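¿Merece la pena el servicio de robot doméstico de Plosia para ordenar el salón?

Panagiotis Dumitrescu
Nivel: colaborador ocasional

Hola a todos. Me han ofrecido una suscripción de prueba del servicio de Plosia, el del humanoide que te recoge la casa. El comercial me insiste mucho con el paquete "Salón", que según el folleto cubre cojines, mantas y toallas sobre sofás de hasta 9 plazas (no sé quién tiene un sofá de 9 plazas, pero bueno). La permanencia mínima es de 6 meses y yo no firmo nada por 6 meses sin preguntar antes. Os pongo lo que tengo del trabajo en el sofá:

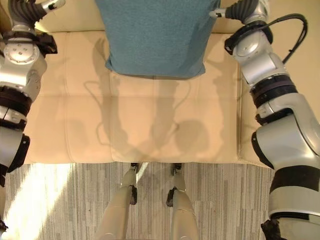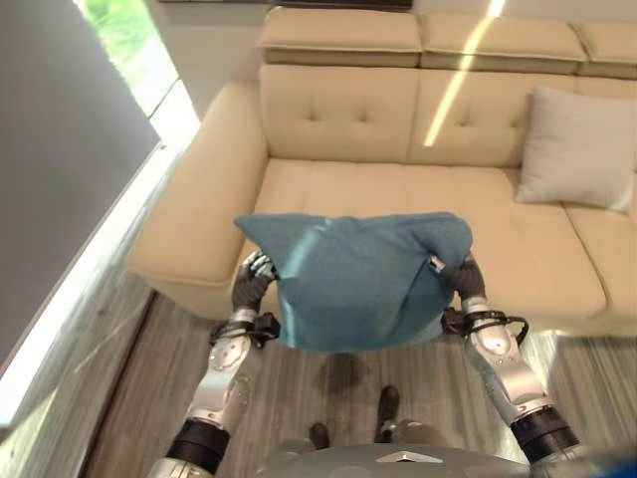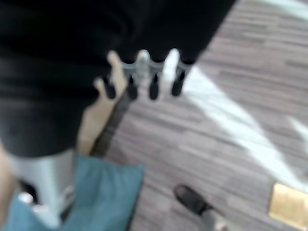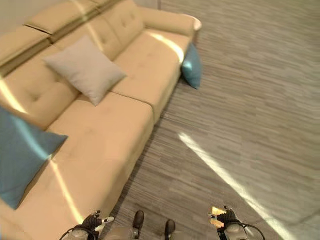
Mi duda es muy concreta. En casa somos dos adultos, un niño y un perro, y el sofá acaba todas las noches hecho un desastre. No busco que me cocine ni que me planche, me basta con que por la mañana esté cada cojín en su sitio y la manta doblada. El comercial dice que eso "lo hace de serie", pero cuando le pedí por escrito cuánto tarda y cuántas veces falla me mandó otra vez el mismo folleto.

También he mirado lo de Tomić, que es más barato, pero solo alquilan por días y el desplazamiento se paga aparte. Si alguien ha contratado cualquiera de los dos, agradezco experiencias reales. Opiniones de gente que ha visto el anuncio ya tengo en mi familia.

Otra cosa: el sofá es de piel clara y me preocupan las marcas. En las condiciones pone que los daños en tapicería se valoran "caso por caso".

Gracias de antemano.

Kelberg_sur
Nivel: veterano

Lo tuve en marzo, el mes de prueba completo, y lo devolví. Te cuento por partes porque el folleto mezcla cosas que no tienen nada que ver.

Coger un cojín cuadrado de un sofá despejado lo hace bien, con las dos manos y sin estrujarlo demasiado. Colocarlo ya es otra historia. Para el robot, "en su sitio" quiere decir apoyado en algún punto del respaldo. Si eres de los que quieren la esquina hacia arriba y los dos colores alternados, prepárate para repasarlo tú. Yo lo repasaba todos los días, así que al final el trabajo lo hacíamos entre los dos y pagaba solo yo.

Con las telas sueltas fue peor. Una toalla extendida sobre el respaldo la agarraba de las esquinas, y cuando estaba hecha una bola la primera mañana se rindió al segundo intento y mandó un aviso al móvil. Doblar, lo que se dice doblar, no se lo vi hacer nunca. Pregunté y me contestaron que el doblado va en el paquete "Textil", que se contrata aparte - eso en el folleto sale en letra pequeña, detrás, junto a la dirección de la empresa.

Apunté los avisos durante el mes: 37. La mayoría eran tonterías que se resolvían dándole a "reintentar", pero si estás en el trabajo y tienes que mirar el teléfono por un cojín, ya me dirás.

Sobre las marcas: mi sofá es de tela y no te puedo ayudar. Lo que sí haría es pedir que te cambien el "caso por caso" por una cantidad. A mí me dijeron que no se podía, y a un compañero de trabajo se la pusieron sin rechistar. Insiste.

Y ojo con el perro. El mío no se acercaba al sofá mientras el robot estaba en marcha, pero me dejaba los juguetes justo en medio del paso, y cada vez que había algo en el suelo se paraba y otra vez aviso.

Resumen mío: como curiosidad, vale. Como servicio por el que pagas cada mes, todavía no.

marisa_t
Nivel: nuevo usuario

yo no lo he tenido pero mi cuñada pidió presupuesto y le pareció carísimo. para colocar cuatro cojines tardas un minuto, compra menos cojines y listo

Werkenton
Nivel: colaborador habitual

No estoy del todo de acuerdo con Kelberg_sur, aunque en lo de los paquetes tiene más razón que un santo.

Yo sigo con el contrato. Lo tengo en un apartamento que alquilo, sin niños ni animales y con el sofá siempre en la misma posición, y ahí cumple. El truco (si se le puede llamar así) es dedicar la primera visita a la configuración. Viene un técnico, le enseñas cómo quieres el sofá y lo deja guardado. Si te la saltas pasa lo de los cojines puestos de cualquier manera. Exige que esa visita esté incluida, a mí intentaron cobrármela.

Ahora bien, de ahí a lo que te cuenta el comercial hay un trecho. Antes de firmar, yo pediría:

- una demostración en tu casa, con tu sofá y tus cojines, sin que el técnico los coloque antes
- que la hagan dos veces, una por la mañana y otra por la tarde. En mi salón el sol da de lleno en el sofá y quise verlo a las dos horas
- el precio del paquete "Textil" por escrito, si de verdad quieres la manta doblada
- saber a quién llamas un domingo

Con la piel clara no he tenido problemas, pero el mío es un sofá viejo y tampoco lo miro con lupa. Quita anillos, hebillas y mandos de encima antes de que empiece, eso sí, porque lo que arrastra un cojín por debajo no siempre lo ve.

Lo de Tomić lo probé un día suelto. Llegaron tarde y la mitad del tiempo se fue en montar. Para una sola habitación no le veo sentido, salvo que te dejen el equipo varios días seguidos.

Con niño y perro, sinceramente, yo esperaría. O que te bajen la permanencia a 2 meses, que si aprietas la bajan.

Panagiotis Dumitrescu
Nivel: colaborador ocasional

Gracias a los dos (y a marisa_t, lo de comprar menos cojines ya lo he propuesto en casa sin éxito). He pedido la demostración sin preparar nada y de momento me han dicho que "lo consultan". Del doblado no me habían dicho ni palabra. Si me contestan lo pongo por aquí.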